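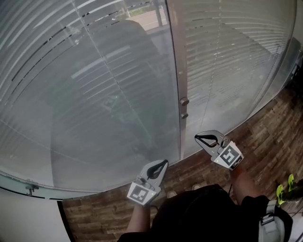 Re: [flakbridge-bath] Roller wear on curved enclosures

From: Kyu-ri Joo
Date: 16 October 2011

Rangi Lowther wrote:
> Both doors on our Primmont quadrant drag for the last few inches
> before they meet. I swapped the bottom rollers in July and it was
> fine for a month or so. Supplier says the track is bent. Before I
> pull the whole thing apart, is there a way to check the track
> without taking the glass out? Also, do the top rollers wear at the
> same rate? The old ones look OK to me.

Rangi,

Check the radius before you blame the track. Curved doors only run freely if the glass and the track share the same center. If the wall profiles were set a little too wide, the track opens up when it is screwed down and the glass does not follow it. The doors then bind near the middle, where you describe it.

Measure the straight-line distance between the two ends of the bottom track, inside edge to inside edge. Repeat at the top. The two readings should agree within 2 mm. On ours they differed by 11 mm, and the rollers had nothing to do with it.

If top and bottom agree, cut a cardboard template from the tray lip and slide it along the inside of the bottom track. A bent section shows as a gap that stays in one place while you move the card.

On the rollers: the top ones carry the weight and the bottom ones only guide. Bottom rollers usually look worse because they sit in soap residue. Top rollers fail at the bearing, so the wheel can look new. Take one off and spin it. If it stops in under two turns, replace the full set.
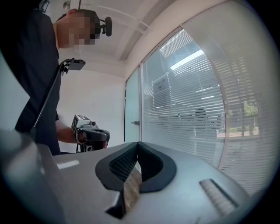 Adjust the eccentric screws last. Start with both at the middle of their travel, hang the door, then raise the trailing side until the closing edges are parallel. A quarter turn is plenty between tries. If you run out of adjustment, go back to the wall profiles.

Do not grease the track. Silicone spray on the bearing only, wiped off after. Grease holds limescale and you will be doing this again by spring.

For parts, the Votow replacement rollers fit our track but the spacer is thicker than the original. Shona Partington posted the stem lengths in message 282 of the archive. I have not tried the Troncoso ones.

Post your two measurements when you have them.

Kyu-ri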